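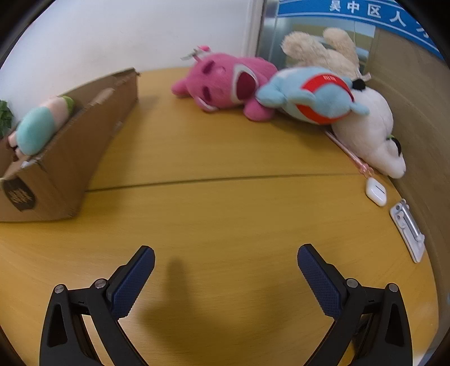 The gripper at table 4 let go of a toy at twenty past two in the morning, and by the time Rhodri Dafis got down from the office it had done it again.

He stood with his coffee and watched. The jaws closed, lifted, moved over the box and opened. Then they went back and did the same thing with nothing between them. On the screen the count went up by one. It said 51. Rhodri looked in the box and did not think it was 51.

"How long has it been like this?" he asked.

Pugh was on the stool by the wall. He had been on nights at Vanham since April and still wrote everything down in pencil. "The log says no errors," he said.

"I didn't ask about the log."

Pugh turned back a page. "Since midnight, maybe. I heard it click and thought it was the fan."

Rhodri pressed the stop. The arm should have frozen where it was. It finished its move first, out over the box, down, open, and back up to rest. It took around 4 seconds. He pressed the stop again, though the arm was already still, and the button felt the same as it always had.

"It's not supposed to do that," Pugh said.

"No."

The stop had been tested in the spring, when the new controller came in from Cleltano. Rhodri had signed the sheet himself. He remembered doing it standing up, with his jacket on. He had pressed the button once, with the arm parked, and the light had come on.

He walked to the panel and pulled the breaker. Then he hung his lock on it and put the key in his shirt pocket.

"Did you reach in at all tonight?" he said.

Pugh looked at his pencil. "Once. A bear rolled over on its side and it kept missing it. I hit the stop and moved it with my hand."

"And the arm?"

"It was going the other way."

Rhodri pulled a crate over and sat down. The other tables were running, and he could hear them down the length of the room. They all had the same controller. There were 18 of them.

"Go and shut the rest off," he said. "At the breakers. Don't use the buttons."

"Daditz wants the order on the truck by six."

"I know what Daditz wants."

Pugh went. The tables went quiet one after another, starting at the far end. Rhodri found the test sheet in the binder, read his own name at the bottom, and took the sheet out of its sleeve. He picked up the phone and called the plant manager at home. It rang for a long time.

"It's Rhodri," he said when she answered. "I've shut the floor down. I need to tell you about something I signed."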